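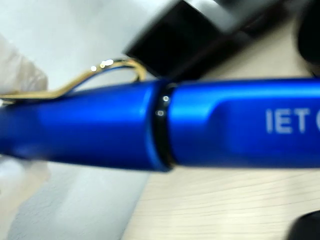 Printed Pens: Common Questions

What is the smallest order?
40 pens per color. Larger boxes hold 290.

Can you print our name on the barrel?
Yes. White lettering is standard on the blue metal pens. Send the text exactly as you want it spelled, capitals included.

How long does printing take?
Seven working days after you approve the proof. Orders placed in September can take longer.

Which refills fit?
The Ivex uses our own short refill. The Hasex takes either length.

The clip has bent. Can I get a new one?
We don't sell clips separately. Write to Musitel within seven days of delivery and we will replace the pen.

Prices last changed May 2019.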